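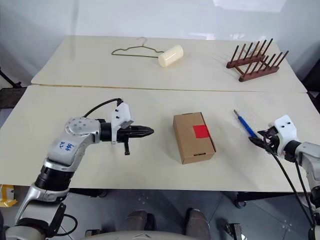
Water use in student houses, Britham
Project report, second year

1. Aim
We wanted to find out whether a simple reminder by the tap changes how much water a shared house uses.

2. Method
We read the meters in 20 houses on Povus Road every evening for 2 weeks in March. Half of the houses then got a card for the kitchen and bathroom – the rest got nothing. Readings went into a shared spreadsheet.

3. Results
Houses with cards used less water in the second week, but the gap was small. One house went over 1,000 litres in a day, and we left it out of the average.

4. Problems
Two meters were hard to read in the dark. A longer study should start in the autumn term.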